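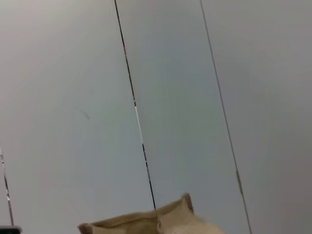 Pale gray panels and a thin dark line.

College guides and the word "community"

2 min read

The new edition of the Flullell guide to small colleges came out on 28 October 2026, and a good many parents on this list have already asked what I make of it. I've read the entries for the colleges our students apply to most. I'm not sold.

Take Dekker. The guide gives it top marks for "community," a word that turns up in almost every entry and is never defined. Does it mean students live on campus all four years? That they know their professors? That they eat together? Dekker's own catalog says first-year students must live in the dorms and says nothing about the rest. Maybe the place really is close-knit. The guide doesn't show it.

Class size gets the same treatment. Dekker advertises an average class of 12. Fine, but an average can hide a lot. A senior seminar with three people in it does wonders for that number, and it's no help to a freshman sitting in Intro Biology with 55 others. Ask for the size of the five biggest first-year courses. If the admissions office can't tell you, ask again in writing.
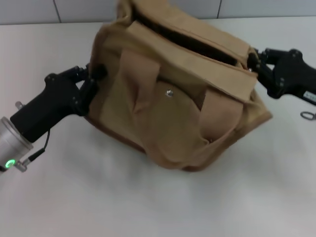
A canvas bag held on one side and the other by black grippers, on a white table.

Then there's Skolport, which the guide calls "rigorous." The evidence is a core program with a long reading list. I like long reading lists. I'd like them better if somebody said how much of the list gets read, who teaches the discussion sections, and whether students write papers that come back with comments on them. One alum quoted in the entry says the core "changed everything." Good for the alum, but the guide picked the quote, and I'd bet the college supplied it.

My bigger complaint is with Flimusex, the online ranking the guide now leans on for its outcome scores. It lists 196 colleges and puts each one in order on a single scale. I went looking for how the survey was run and found a page of cheerful text with no response rate. If only the happy graduates answered, the scores tell you that happy graduates are happy.

Should you buy the guide? Borrow it. The addresses and deadlines are useful, and the majors index is better than last year's. For anything else, visit while classes are in session, skip the tour, and sit in the dining hall for an hour. Most regular deadlines on our list don't hit until after December, so there's still time for a trip.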